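Setting the gripper up again

13 June 2025

The arm in our test cell at Femivia had its fingers off again this week, so I spent most of my time on the gripper and the rest of it on the simulated copy. I promised Matúš Matoušek I would write the steps down before I forgot them, and it may as well go on the blog.

For anyone who hasn't read the older posts, the cell is one arm on a steel pedestal with an Ivico parallel gripper on the end. It does kitchen handling work: pick something up off a counter, put it down somewhere else. There is a model of the same arm and gripper in Flendent, standing in a rendered kitchen, and every program gets run in there first. The two have to agree. When they stop agreeing I get a message, and it usually means a day with a hex key.

What set it off was the closing position. The gripper reports how far apart its fingers are, and with nothing between them it should report zero at full close. It had started to stop short. The counter was at 1,871 cycles since the last service and we do the service at 2,000, so I brought it forward.

Taking it apart is simple enough. Park the arm with the gripper pointing down and at chest height, isolate the drive, then take out the two screws at the root of each finger. Mark the fingers left and right before you do this. They look the same and they came from Ristić as a matched pair, but they have bedded in to their own sides over the months and they don't like being swapped. I learned that in December and lost an afternoon to it.

With the fingers off you can see the carriages and the rail. The old grease had gone dark and there was a line of fine grit packed against the left-hand end stop, which was enough to explain the short close. I cleaned both carriages with a lint-free cloth and a cotton bud, wiped the rail, and ran them end to end by hand until they felt even. Then fresh grease, a very thin film. Eduard Krajčí, who did this job before me, used to put on three times as much and I suspect some of the grit was stuck in his.

The fingers go back on with the screws loose. Close the gripper on a ground steel spacer at low force, let the fingers square themselves against it, and tighten the screws a bit at a time, going from side to side. Then open, take the spacer out, close on nothing, and set the zero. I do the zero five times and keep the middle reading.

That was the metal done. The second half was Flendent.

The model has its own finger geometry, its own travel and its own zero, and none of them update themselves. I measured the fingers again while they were off and found the pads had worn a little, so the model had been gripping with slightly thicker fingers than we own. That matters more than you would think with rounded things, where a small change in the gap moves the contact point up or down the curve. I put the new numbers in, reloaded the kitchen and went back through the wrist view with the grip held closed.

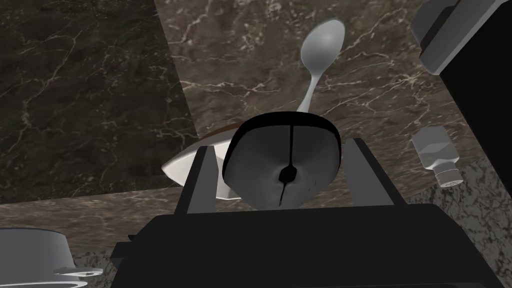
Wrist view in the simulated kitchen: fingers closed on a rounded object, with the bowl, spoon and salt shaker beyond.

There are a few things I check in this view before I let any program run. The first is that the two fingers sit evenly either side of whatever is held. If one comes in further than the other, the zero has been entered on one side only, and I have done that more than once. The second is whether the fingers sink into the surface of the object. A renderer will happily let them, and it's easy to miss when a dark gripper is holding something dark. I turn on the contact overlay for that and don't trust my eyes.

The third is the background. The counter has a straight boundary where brown marble meets speckled granite, and it makes a handy reference line. I save a view with the arm at the same pose each time and compare where the line runs behind the fingers. If it has moved, the camera mount in the model has been changed, and I go and ask who changed it.

I also look at what is close by. With a bowl right behind the thing being held there isn't much room for the fingers to open, and the program's release distance needs to respect that. Ours was set wide, left over from a job with an emptier counter. I brought it down and wrote the old value in a comment above the new one.

After that it was just running cycles. I left 600 going in the simulator over lunch with the placing position shifted a little each time, then ran a short set on the real arm at reduced speed with my hand near the stop. The closing position read zero at the end of both. I put the arm back to full speed, ran the set again and checked the finger screws with the torque driver. One took a very slight nip. The others didn't move.

Parts and bits used, for my own records:

One tube of rail grease, barely touched
Four finger screws, new ones, old ones binned
Thread lock, the weak sort
Cloths and cotton buds

Two things are still to do. The pads want replacing and I have asked Ristić for a quote on a new pair of fingers with the pads screwed on instead of bonded. And the service interval needs another look. It was set at 2,000 cycles when the cell was in a cleaner room, and I would like to bring it down and see whether the grit still gets as far as the end stop. Matúš wants to fit a small wiper to each carriage first. He is going to draw one up, and if it clears the finger roots I will try it at the next strip-down.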